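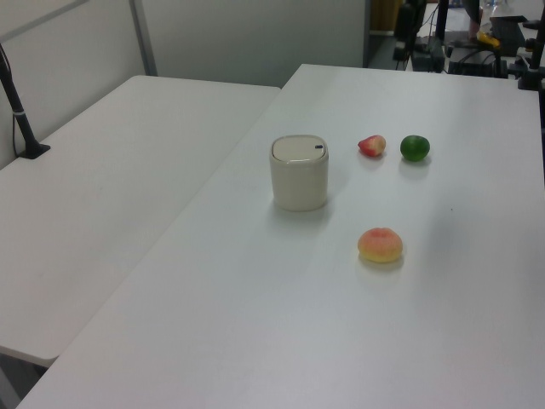 Teaching your arm to put things in a bin: tips from our workshop

These tips are for people who show a robot arm a small task by hand, or drive it with a remote controller, and save the movements so that the arm can learn from them. We do this at Mutitz almost every day. The task on our table now is simple to say: pick up the fruit and put it in the little bin. It took us most of December to do it well.

Before you start

Use a plain table, and wipe it first. A white top makes it easy to see a red strawberry, but a peach with a pale underside needs more light. If you see hard shadows, move the lamp further away.

Choose toy fruit. Real peaches become soft after a morning of squeezing, and then the grip you teach is a grip for a soft peach.

If two tables stand together, keep the objects away from the seam. A round lime will find it.

Press the lid yourself a few times with one finger before you try it with the arm. You must know how much push it needs and where. The button on a small bin can be tiny, and it is better to learn this with your hand than with the gripper.

Guiding by hand

Hold the arm above the wrist joint and not by the fingers of the gripper. Move slowly, at the speed you want to see later. If you stop to think, the arm will also learn to stop. So think first, then move.

Come down on the fruit from straight above. With the strawberry, which lies on its side, turn the gripper so that it closes across the narrow part. For the lime you can close from any direction, but go a little below the middle or it will jump out.

Guiding by remote

The remote is more tiring than it looks. My colleague Rekha Bhatt changes places with me after every 11 tries, and our bad tries became much fewer. Rest your elbows on the table — not the same table where the objects are, because every small push moves them.

Look at the arm and not at the screen when you can. On the screen it is difficult to judge the height over the lid.

Mistakes

If you drop the fruit on the way, you have two choices. Throw the try away, or pick the fruit up again calmly and finish. We keep some of the second kind, with a note, so the arm also sees how to recover. Do not keep a try where you helped with your free hand.

Changing the layout

Move the objects a little between tries. At first we put everything in the same place each time, and after 65 tries the arm could do only that one place. Now we move the fruit every time and the bin every fifth time. Turn the bin also, so that the button is not always on the same side.

Saving

Write the name of the task, the person and the layout at once, when you still remember. We have 238 good tries for this task at the moment. Jyoti Sachdeva keeps the list, and she prefers short notes like "lime slipped, second grip ok".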